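The Gernix people sent a man called Borbély, who had a gray suit and a tablet and wanted to know where I kept my cubes.

I said I didn't keep cubes. He wrote that down.

"You signed up for the free trial in August," he said. "Two-arm household sorting, Clutel package. It starts with cubes. Everybody starts with cubes." He opened the brochure to the middle, where the staples were.
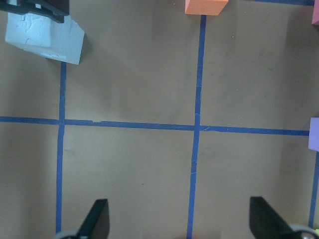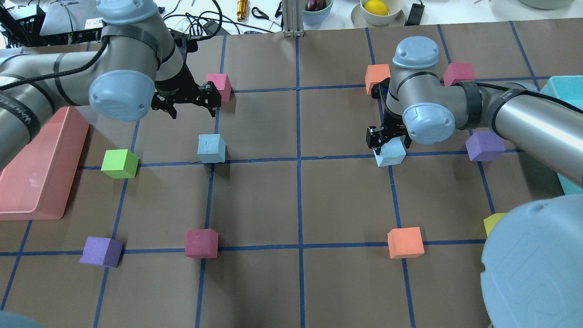
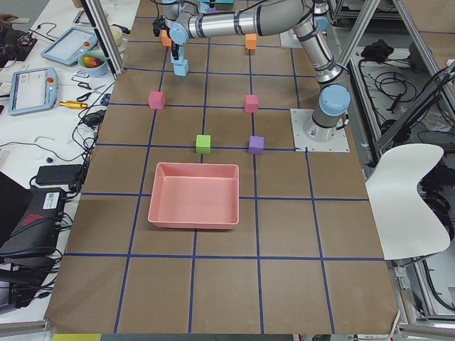 My trouble was that I had signed up by accident, while trying to cancel something else. I had been paying Fomel for a meal plan I didn't eat, and at the bottom of the cancellation form was a box that said I would like to hear about arms. I took it for a typo. Now Borbély was pacing off my dining room in his socks and asking whether I was attached to the rug. The brochure lay open on the sideboard and I kept going back to it, the way you read a shampoo bottle. It was the blue tape that got me. Somebody had ruled off all that brown paper into squares, and the cubes sat on the lines as often as in them, and I found I minded. I had gone 50 years without an opinion on where a cube should go.

"What does it do after cubes?" I asked.

"After cubes there's the intermediate tier."

"Which is what?"

"Smaller cubes," said Borbély.

He gave me the price for the year and then the price for the month, which came to more, and then a price he was not supposed to give me. I told him I had a wife who would have views. He said the wife was a common objection and turned the tablet around to show me a page headed The Wife.

Around four my neighbor Levente Medve let himself in through the kitchen to return a ladder. Levente sold water softeners for 26 years and can't watch another man close without wanting to help. He read the brochure standing up, front and back, with the ladder still on his shoulder.

"Does it come with the tape?" he said.

Borbély looked at his tablet for a while. "The tape is an accessory."

"He'll want the tape."

"I won't," I said.

"He'll want the tape and he'll want the tray thrown in," said Levente. "Pink. Like in the picture. And seventeen months, at the month price you're not supposed to give him."

They shook hands on it over my rug. I signed where Levente pointed. When Ilona came home we were on our knees in the dining room, all three of us, arguing about where the first line should go, and she stepped over Borbély's shoes and asked whose ladder that was.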